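Clirora put its dryer prices up again on Thursday, the second rise in 24 months, and says energy costs left it no choice. A 25-minute cycle now costs three pounds. 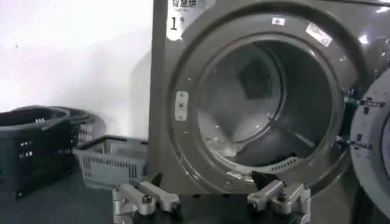
*Dryer No. 1, door open.*

The chain has promised "fairer pricing" before. Spokesman Fredy Nina would not say what the firm pays for power, or whether prices would drop if bills did.
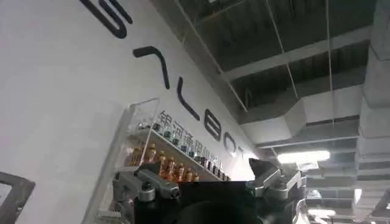 ## Customers unconvinced

Meenakshi Iyengar, who dries bedding for two guest houses, has heard it all before. "They blamed the bills last time as well. I'd like to see one."

Rival chain Zuvel says it has no plans to follow. It said the same last January, then charged more by spring.

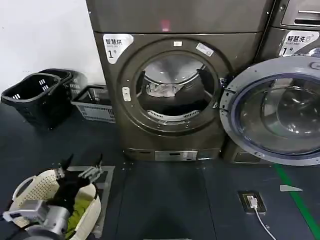

*The "Smart dryer" sticker on machine number one.*

Clirora says a loyalty card is coming. It gave no date.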